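4. What people keep, and what they say about it

4.1 The drawer as a place of decision

We came to this part of the study expecting to write mostly about throwing things away, and it is only fair to tell the reader that the diaries pulled us in another direction. The households in Dondside and Zorkside had a great deal to say about clothes they no longer wore and had no plan to part with. Of the 2041 entries in the full set, 1154 concern a garment that the writer describes as "kept" or uses a close cousin of that word ("hung on to," "put by," "still in there somewhere"). We had set aside one short subsection for these entries at the planning stage. They ended up taking most of a summer, and we do not regret it.

The plain T-shirt is the garment that turns up in nearly every household's diary, and it behaves oddly. Coats and good shoes tend to leave the home in one step, with a date and a destination. A T-shirt wanders. It moves from outings to weekends, from weekends to bed, from bed to painting the fence, and at each stage the diarist writes as though the present use were the natural one and had been all along. One Zorkside diarist gave the same shirt four different names over the course of her entries, and it took Miroslava Onyshchenko, who did the first round of coding, a patient afternoon to work out that these were all one shirt.

Color helps with this kind of tracing. Diarists seldom mention fabric weight or maker, but they nearly always give a color, and strong colors are given more often and more confidently than pale ones. "The gray one" might be any of several shirts in a home. "The orange one" seldom needed a follow-up question at interview.

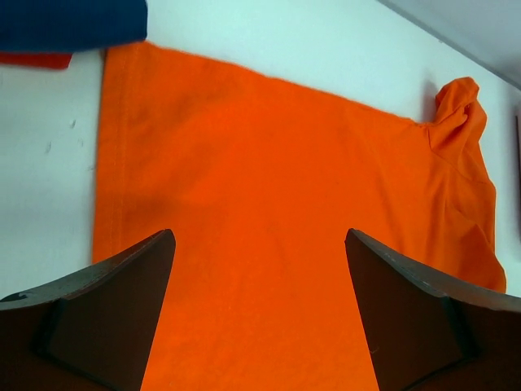
Figure 3. Orange T-shirt laid on a white work surface, with the stitched hem to the left.

A word on how we read these color terms, as a reviewer of an earlier draft kindly asked us to say more. We did not correct them. If a diarist called a shirt red in one entry and orange in another, both words went into the record, and the garment was given a neutral tag. Lamplight, memory and the number of trips through the laundry all have a hand in what a person calls a color, and we had no wish to stand over their shoulders with a paint chart.

4.2 Small damage

We asked every household to note damage at the moment they noticed it, using either the paper booklet or the Lekota diary app, whichever they found less of a bother. The entries that came back were wonderfully exact about places and very vague about seriousness. People wrote "hole, left armpit" or "neck gone wavy" and then, quite often, nothing at all about what the hole or the waviness meant for the life of the shirt. Yiran Cai took this up in the follow-up interviews, and the answers suggest that most small damage is noted, tolerated and then forgotten until some other event (a house move, a visit, a change of season) brings the whole drawer into question.
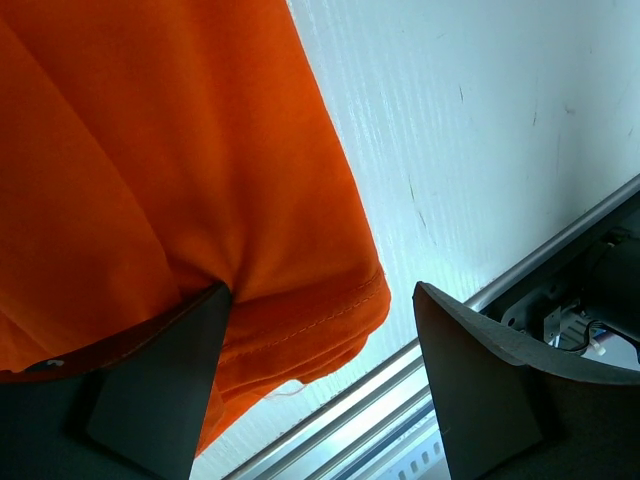
Hems deserve their own paragraph, and they nearly got their own paper. In the interviews, people talked about hems with more warmth than about any other part of a shirt, perhaps as this is the part that hands find first when folding. A fallen hem was treated as a job for another day, a stretched one as a sign of age, and a loose thread as something in between, neither damage nor decoration. A short, pale thread like the one hanging below the orange hem, just under its rounded corner, would have been entered by some of our diarists as a fault and passed over by others without a thought. The row of stitching beside it is neat, and a neat row was what several people pointed to when they explained why a thread did not worry them. We therefore kept threads apart from seams in the coding scheme, and the two categories went their separate ways from then on.

Mending was rarer than talk of mending. We say this gently, having unfinished mending baskets of our own. Diarists described buying needles, finding the right thread, clearing a space at the table on a Saturday, and then the entry would drift off toward lunch. Where a repair was carried through, it was usually done in the evening and in company, with the television on, and it was usually done to a garment belonging to someone else in the home. We did not foresee this last point, and we return to it in the discussion. 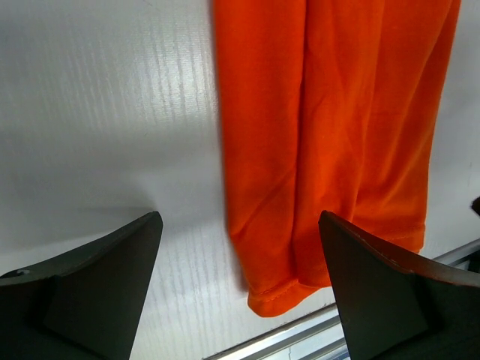

4.3 Passing things on

Garments that did leave the home left by well-worn routes. In Dondside the favorite was the clothing bank beside the Ameck store, which appears in the diaries of 12 households. In Zorkside there was no single favorite, and a good deal moved from hand to hand between cousins and neighbors, often with a short speech attached. We collected as many of these speeches as people could remember. Nearly all of them contain an apology for the state of the garment and an instruction that it may be thrown away, and the receivers, when we asked, said they had hardly ever taken up the offer.

There was some evidence that sorting in good light changed people's minds. Three of the interviews were held while the person was going through a pile, and in each of them at least one shirt moved from the "give" side to the "rags" side once it had been laid flat on a pale tabletop and looked at properly. We would not build a theory on so few cases. Still, the surface on which clothes get sorted is hardly ever mentioned in this literature, and it seems to us that a bed, a floor and a white table may each invite a different kind of judgment. 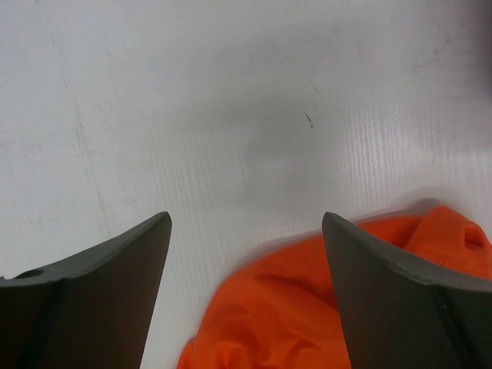 Figure 4. Matte off-white surface with fine parallel streaks, light-gray smudges and scuffs.

The July entries need separate handling. Many households were away for part of the month, and a suitcase is its own sort of drawer, with its own rules about what is good enough to bring. We have left those entries in the totals given at the start of this section and taken them out of the comparison between the two towns, which follows in Section 5.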